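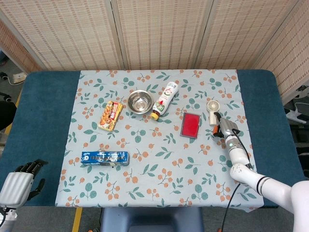

# Two fingers or five? Comparing end effectors on a two-armed robot

Stavcombe Robotics Lab, November
Gianni Rinaldi and Thomas Donati

## What we wanted to find out

Our robot has a two-finger gripper on its right arm and a multi-fingered hand on its left, and everyone in the lab has an opinion about which one is better. We wanted numbers! So we spent most of the month handing both of them the same household items and writing down what they managed to hold on to.

## Setup

We used six objects: a snack box, a stainless steel bowl, a squeeze bottle, an ink pad, a long blue box and a small handheld fan. They all sat on a patterned tablecloth over the padded table. Thomas wanted a plain cloth, but I (Gianni) argued that real kitchens have leaves and berries on everything, and the vision code had better get used to it.

Each side got 10 tries per object, except that we lost three tries on the left when the controller froze, so the total was 117. A try counted as a success if the object was lifted clear of the cloth and stayed up while the arm moved to the drop point. Both sides ran on Memosen, our lab's control program, with the closing speed set to 40 percent.

## Results

| Object | Two-finger | Multi-fingered |
|---|---|---|
| Snack box | 8/10 | 6/10 |
| Bowl | 9/10 | 5/10 |
| Squeeze bottle | 6/10 | 9/10 |
| Ink pad | 7/10 | 2/7 |
| Long box | 8/10 | 7/10 |
| Fan | 9/10 | 8/10 |

The bowl surprised us most. The gripper just pinches the rim and goes, while the hand kept pushing it across the cloth. The bottle was the other way round: lying on its side it rolled out of the two fingers, but the hand wrapped it up beautifully.

The ink pad was hard for the hand because it is so flat (and yes, we both had red fingers for a day).

## Problems

The gripper's cable pulled on the wrist during long reaches until we gave it more slack. We'd also like to redo the three missing ink pad tries, and to test the hand at a slower closing speed, which we think would help with the bowl.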